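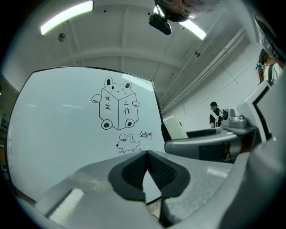 Quadro branco de moldura preta.

Jornalismo musical: apontamentos da aula 5
A crónica de concerto e o que nela se deve pôr em dúvida

Começámos pela crónica que Luzius Kofler escreveu sobre a noite dos Sarketus, banda de metal com muito fumo e pouca afinação. O texto fala de uma sala «em delírio» e de um público «rendido desde o primeiro acorde». Pergunta para a turma: rendido como? A sala Ituvero leva 200 pessoas e Kofler nunca diz quantas lá estavam. Também não diz onde se sentou, nem se ficou até ao encore. Talvez tenha ficado. O texto não permite saber.

O problema dos adjectivos
Em seis parágrafos há um «visceral», um «demolidor» e dois «épico». Nenhum deles serve para distinguir este concerto do anterior. Façam a experiência: troquem Sarketus por Carkeo e leiam outra vez. Se a frase continua a funcionar, está a mais.

O comunicado disfarçado
A frase sobre «o álbum mais negro da carreira» vem, palavra por palavra, da nota de imprensa. Nawal Mansour defendeu na aula que isso é prática corrente e que o prazo de fecho não perdoa. É corrente, sim. Continuo a achar que quem copia deve pôr aspas e dizer donde copiou.
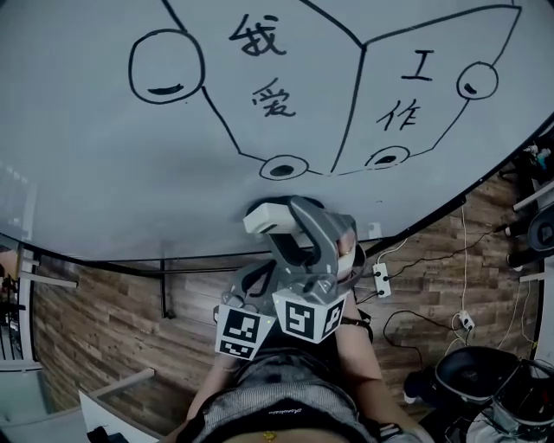 Esboço a marcador preto sobre superfície branca.

Teatro em palco
O guilhotinamento encenado a meio do alinhamento ocupa metade da crónica. Das canções ficamos a saber dois títulos. Desconfio sempre de quem descreve os adereços com este pormenor e despacha o baterista numa linha: ou a música era fraca, e então diga-se, ou o cronista estava distraído. A comparação com o texto de Jintana Kongkaew sobre a mesma digressão é útil, embora ela caia no vício contrário e enumere pedais de guitarra como quem faz inventário.

Para a aula 6
Ler a entrevista de Siriporn Phetsri aos Carkeo e sublinhar as perguntas que já trazem a resposta dentro. Escrever uma crónica de 200 palavras sobre um concerto a que tenham assistido mesmo. Gravações vistas em casa não contam. Não aceito «energia contagiante».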